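Skip to content
Home | Notes | Storage | Workshop | Archive | Contact

Sorting Small Parts in Clear Bags: Notes on the Sullutgate Method

By Osvaldo Brandão
3 comments | 12 shares
Print this post | E-mail this post

Readers of these notes will be aware that the small parts belonging to this household were for many years kept in a single drawer. The drawer was retired in August. The present entry sets out the arrangement that has replaced it, and records certain decisions for the benefit of those who maintain a similar collection.

The arrangement follows a practice I first learned at the Sullutgate supply room, where I was responsible for a stock list of 3214 lines. Each kind of item is assigned its own transparent bag. No bag is shared between kinds, and no bag is labeled until its contents have remained unchanged for a full month. The household list is considerably shorter and presently stands at 657 entries.

Bags are divided first by material and then by color. Dark metal fittings are held apart from bright metal, as the two are seldom wanted for the same task. Soft items are kept away from both. Blue pieces were formerly divided by shade, a practice that produced more bags than the shelf could reasonably accept — it has been discontinued.

Sorting takes place on a pale table against a plain wall. Bags that have been completed are placed along the back edge, and the middle of the table is reserved for whatever is under consideration. Large items, the bicycle pump among them, are not bagged and are entered on a separate page of the list.

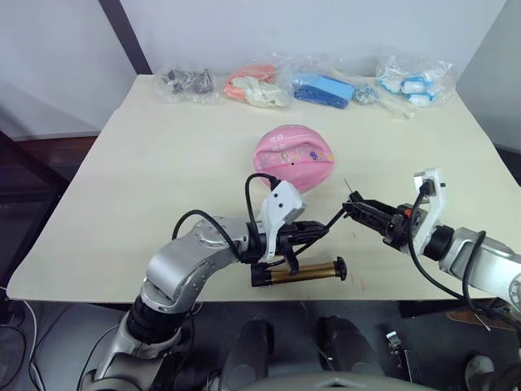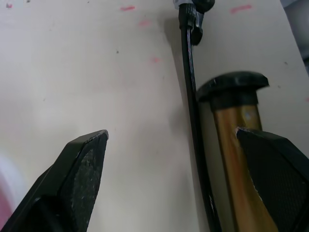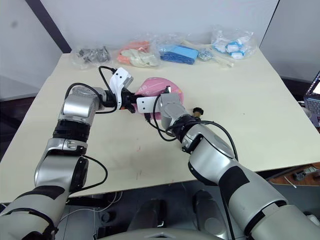
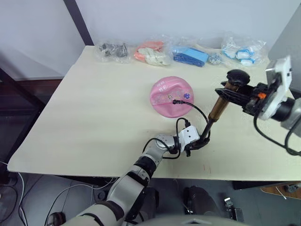 Should every bag be filled to capacity before a new one is started?

A bag should be closed when its contents can still be spread flat and seen from one side. A second bag of the same kind may then be opened and stored directly behind the first.

Concerning the bags themselves, I have used both the Prenedix and the Plosier. The Prenedix is the stiffer of the two and stands more readily. The Plosier is supplied in boxes of 1000, a quantity that will exceed the needs of most homes, and its seal requires a firm press at both corners. I continue to use the Plosier for metal and have reserved the remaining Prenedix stock for cloth and other soft goods.

The shelf is reviewed each Thursday evening. Items found in the wrong bag are returned to the table and entered again. Pieces that cannot be identified are held in an open tray until the following review, after which they are offered to my brother. He has so far accepted all of them except a box of curtain hooks, and those remain in the hall.

Filed under: Storage, Small Parts
Previous post | Next post
Share | Print | E-mail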